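Chapter 3
Water in Fresh Produce: Loss, Storage and Measurement

3.1 Why weight falls after harvest

A fruit or vegetable continues to live after it is picked. Its cells take in oxygen, burn sugars, and give off carbon dioxide, heat and water vapor. Before harvest, water lost through the skin is replaced through the stem. After harvest the supply is cut and the loss goes on. The result is a steady fall in weight, followed by changes in firmness, gloss and color.

Most of the weight lost in storage is water. A smaller part is carbon lost through respiration. In this chapter the two are treated together as mass loss, except in Section 3.4, where they are separated by calculation.

Mass loss matters in trade for two reasons. Produce sold by weight loses value directly. Produce sold by the piece loses value once the buyer can see or feel the change, and the point at which this happens differs from crop to crop. Leafy crops wilt after a small loss. Roots and hard squash tolerate a much larger one.

3.2 The path of water through the skin

Water leaves by three routes: the cuticle, the natural pores, and the scar where the stem was attached. The share carried by each route depends on the crop. In tomatoes and peppers, which have few or no pores in the skin, the stem scar carries a large share. In citrus the pores are many, but they are partly closed by natural wax, and the thick peel slows the movement of water from the flesh.

Eggplant has a smooth skin that looks tight and well sealed, yet it loses water quickly in dry air. Much of this loss takes place at the calyx, the green cap at the stem end. The calyx dries first and is often used by graders as a sign of age. A lemon of similar age held in the same room may show little outward change, although its peel becomes thinner and harder as water is drawn out of it. 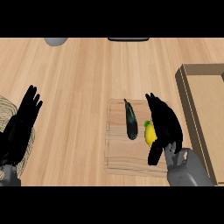 Does a glossy skin mean that a fruit has lost little water?
Gloss is a weak guide when used alone. It depends on the surface wax and on how smooth the skin is, and both vary with variety and handling. A waxed fruit can stay bright after a considerable loss of weight, so gloss should be read together with firmness and, where possible, a recorded starting weight.

3.3 The driving force

Water vapor moves from a place of higher vapor pressure to a place of lower vapor pressure. The air spaces inside a fruit are nearly saturated. The air of a storeroom usually is not. The difference between the two is called the vapor pressure deficit, and the rate of loss is close to proportional to it.

Two conditions set the deficit: the temperature of the produce and the humidity of the surrounding air. Warm fruit placed in a cold room loses water rapidly until it has cooled, even when the room is humid — the vapor pressure inside the warm tissue remains high. For this reason cooling should begin soon after harvest.

Air speed has a second effect. Still air allows a thin humid layer to form next to the skin, and this layer slows further loss. Moving air strips it away. Fans are needed to remove heat, but once the load is cold they should be run at the lowest speed that keeps the temperature even.

3.4 A worked case

A crate of eggplant was weighed on arrival at the Drostunia packing station in August and found to hold 1,809 grams of fruit. It was stored in a cool room and weighed again at the end of the holding period. The loss is expressed as a percentage of the starting weight:

mass loss (%) = 100 × (starting weight − final weight) ÷ starting weight

The starting weight is always the divisor. Dividing by the final weight overstates the loss, and the error grows as storage continues. If the loss in this case were 3 percent, the final weight would be 1,754.7 grams, to one decimal place.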